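Kerr Home Forum > Small Spaces > Cables and desks
Topic: Headphones always in a knot, what do you do?

skirnano_41
Posted 09/01/2025

Hello all. I have a small corner with plank walls and a gray marble-look top. Two pairs of over-ear headphones live there, one mint green and one white, both with long cables. Every evening I want to wind them and put them away, and every evening it becomes a fight. 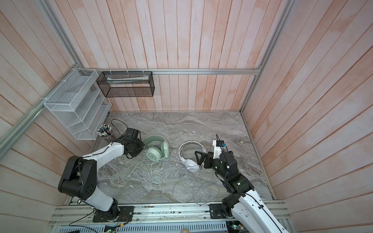 On the back rail I have a black mesh basket, and on the left a white wire organizer with slanted pockets. Both are held with white cable ties. The spare cables stand in a bundle under the organizer. My question is where the headphones should go. I have 30 cm free on the rail and I don't want to drill in the wood.

Lidau
Hooks on the rail. You have the rail already, so use it! My own routine:

1. Unplug and lay the headphones flat.
2. Find the plug first, then free the cable starting from the plug end. Never pull from the ear cup.
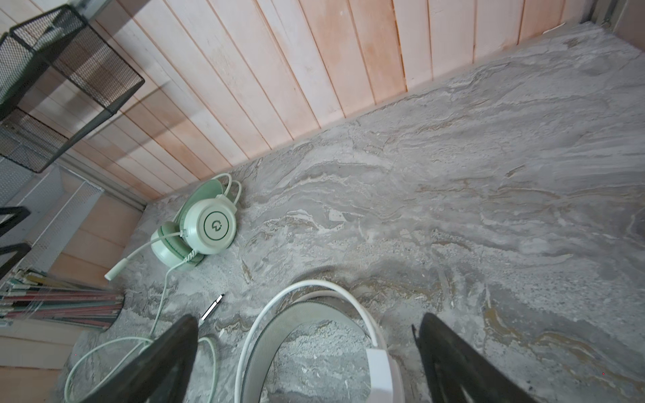

3. Wind over your hand in big loops, one over and one under.
4. Close with a soft strap and hang by the headband.

oldplug19
I don't agree with step 4. Hanging on a thin hook makes a mark in the headband padding. I had 2 pairs damaged like this in one winter. Put them in the basket, it's what a basket is for.

Lidau
Then use a wide hook. In a basket the cables find each other again in one night.

skirnano_41
The basket already has a long tube in it, lying from one corner to the other. I could move it. But I'm afraid the mint pair is too wide because of the microphone arm.

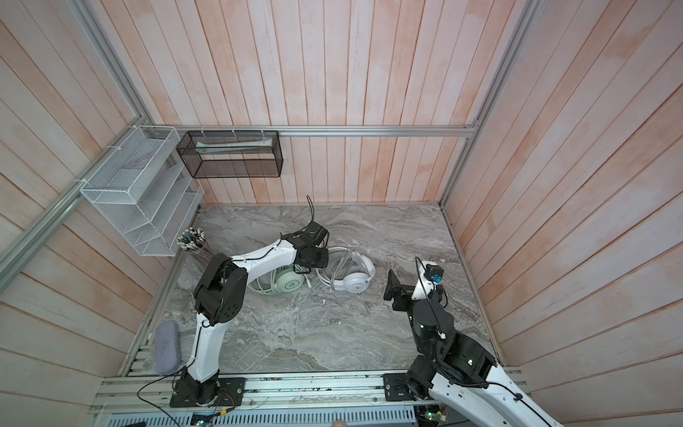

The corner with both holders on the back and left side

tundalby_reader
Before you buy anything, move the cable bundle. It stands with all the connectors up, directly under the white organizer, so each time you reach there you will catch something. I would put these in the slanted pockets, sorted by plug. After this the floor of the corner is free and you can think better.

oldplug19
Agree about the bundle. But pockets with open wire are bad for thin plugs, they slip through. Use small bags inside.

skirnano_41
Thank you both. I will try the pockets with bags. And the white cable, do you wind it tight or loose? I was told in the shop in Tundalby that tight is better, it takes less place.

Lidau
Loose, please. Tight winding breaks the wire near the plug. An oval as long as your hand is enough.
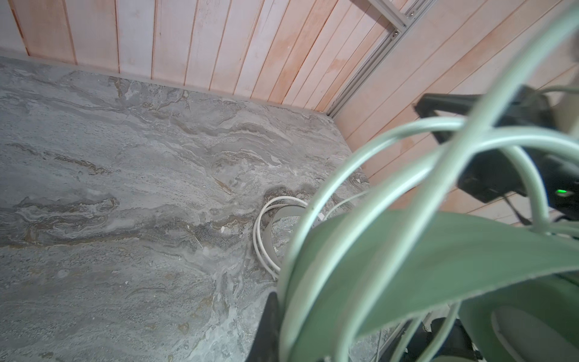
White cable in a loose coil, near the back corner

oldplug19
Loose is good for me also. I would only add a strap, or it opens when you lift it.

skirnano_41
I ordered wide hooks and a roll of soft strap. They come in October, so until then the mint pair goes in the basket and the white one stays on the top. I will write again when the hooks are on the rail.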